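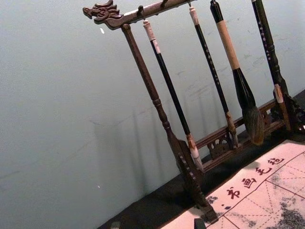 Finished moving the Bilovwood shop to new page addresses this week. A few notes while I still remember them.

The old site had 500 pages. Most were product pages for things they stopped selling years ago. We kept the ones people still visit or link to, and let the rest go.

Every page that moved got a permanent redirect to its closest match. If you send all the old addresses to the home page, visitors land there, can't find what they wanted and leave. Search engines tend to treat it as a missing page anyway.

I kept the list in a plain spreadsheet. Old address in one column, new address in the next, and a third for who checked it. Subira Khaemba checked most of them and found 17 that pointed at each other in a loop.

The loops came from an earlier move, when the shop was still called Workton. Old rules were sitting in the server settings and nobody had looked at them since. Read those before you add your own.
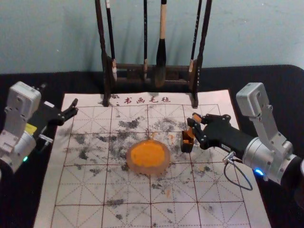
How long should you leave redirects in place after a move?

At least a year, and longer if you can. They cost very little to keep, and old links in emails and on other people's sites don't go away.

For pages with no match, we serve a proper "not found" page with a search box and links to the main sections. It needs to send the 404 status as well. Ours was sending 200 at first, so the checking tool said all was well.

Next job was the links inside the site. A redirect works on those too, but it's an extra step each time - better to change the link itself. The footer had 2 old ones, repeated on every page.

Then the sitemap. New addresses only, sent in again once the move was live.

I'll look at the error log each morning for 90 days and add any redirects I missed. So far it's mostly old image files and one price list as a PDF.

Nimar is the next site on the list, in March. Smaller, but it has two languages, so I'll start the spreadsheet earlier.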